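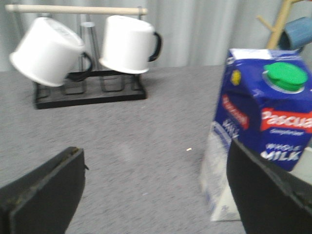

Oct 12, 2024

Glaze test day, batch 19 of the Wurkum white. I came in early to have the kiln log to myself and then spent half the morning hunting for the cone chart (it was in the sieve drawer, of course).

So, the Plollach clay. I threw a bag of it last week and I still can't decide. It's lovely to center and it trims like butter, but the bisque came out pinker than I expected and the test tiles drank up glaze like crazy. Two quick dips was way too thick. One dip, count of three, looks much better to me. Going with that until I see something that changes my mind!

Mixed 1000 grams dry, sieved it twice, and let it sit through lunch. It was a bit thin after that so I left the lid off - please don't add water to the bucket, I want it to settle and then I'll pour some off the top. I also put in 20 grams of bentonite this time. The last batch went to concrete at the bottom and I nearly broke the good paddle on it.

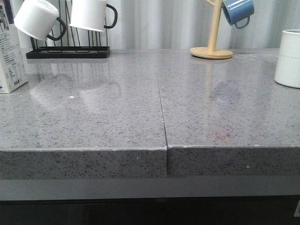
The seam in the speckled counter, with the step at the front edge.

Firing went on at noon in the Jekside kiln, slow until the water's out, then medium. The bottom shelf has been running cool since February, so I put cones on all three shelves and moved the Sauerland tiles to the top. Tile 1521 is the one I care about, it has the iron wash under the white and I'm hoping for that toasty orange where it breaks over the rim.

Still to do: new wax, the old stuff is full of crumbs. Relabel the tin oxide. Check the peephole plug, it felt loose again. Don't open the lid before tomorrow evening, and that goes for me too.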